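Boards > Bricks & Building > Sorting and Storage

We use cookies to keep you signed in and remember your colour theme. OK / Manage

Sorting by colour: who's still doing it?

vollix79
Finally started on the mixed tub I picked up in Trindurham and I'm having the best time! Weighed it in batches and reckon it's some 400 pieces, mostly basic bricks, hardly any plates. I'm going colour first, shape later. Some of the greens are in their own little bin already and the yellows are next (there's always one more 2x2 hiding somewhere). Grey bins are the way to go, by the way. Every colour pops against them.

moonbase_mum
Love this. But colour first?? You'll be digging through a heap of lime for one 1x2 until the cows come home. Shape first, always.

vollix79
Ha, I knew someone would say it! With a big collection, sure. With one tub I can see the whole lot at once, and having a green pile feels like getting somewhere.
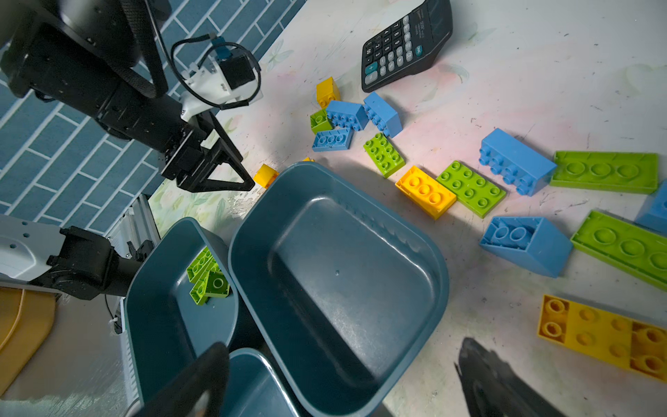 The other thing I'd say is keep a calculator on the table. I tally each colour as I go and add it up at the end, and big keys beat poking at my phone.

fivar_bricks
Calculator gang! I did 617 over a long weekend and my running total in my head was out by heaps. Do you wash before or after?

vollix79
Before. Lukewarm water, drop of dish soap, mesh bag, then a towel overnight.

moonbase_mum
After, for me. No point washing stuff you're going to give away. And I'm still not sold on colour, I tried it with 390 pieces and re-sorted the lot by shape a month later.

fivar_bricks
I'm with vollix on this one, my kids build by colour so it's stored by colour. What are you making with the greens?

vollix79
A hedge maze for the Moon Street display in January! Might be short on lime though, so if anyone has spares to swap for yellow, sing out.

fivar_bricks
Got a sandwich bag of lime here, I'll message you tonight.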